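From: Marleny Sánchez
To: household-automation list
Date: 10 June 2018
Subject: Re: Can it fold the laundry yet?

Dear all,

Edith Ccori wrote:

> My sister manages the linen room of a small hotel and asks me every year
> if she can stop folding by hand. They have 600 towels in a busy week.
> I told her to wait. Was I right? The people from Plidstead say that
> folding is "solved", but I saw only their slides.

Edith, I think you were right. I can speak only for towels, and only for the work we do with our own arm. A flat towel with its corners in known places is not so difficult. But a towel from a dryer does not come flat. It comes like this one, and the first question is where to put the fingers.
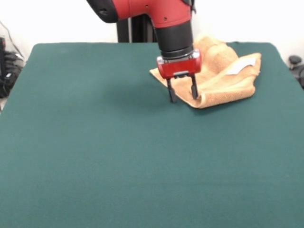

**Mokora Cloth Handling Group**

With two parallel fingers you must choose an edge, and a fold can look very much like an edge. If the gripper takes the fold, you lift the middle of the towel and you have a new heap. Last September we needed 21 attempts before we had a towel that I would put on a shelf. Now it is better, but a person is still much faster -- and a person does not stop when the next towel has another size.

The felt on the table helps us more than I expected. On the bare table the fingers slipped before they could get under the cloth. I do not know if a hotel would accept to cover its tables with felt.

For your sister, I would look first at moving the bins and at counting the pieces. Usuga has a machine for the counting, but I did not try it. For the folding I would ask again in two years.

If somebody from the Soltamgate workshop still has the notes about finding corners, please send them to the list. My copy is missing the last pages.

Best regards,
Marleny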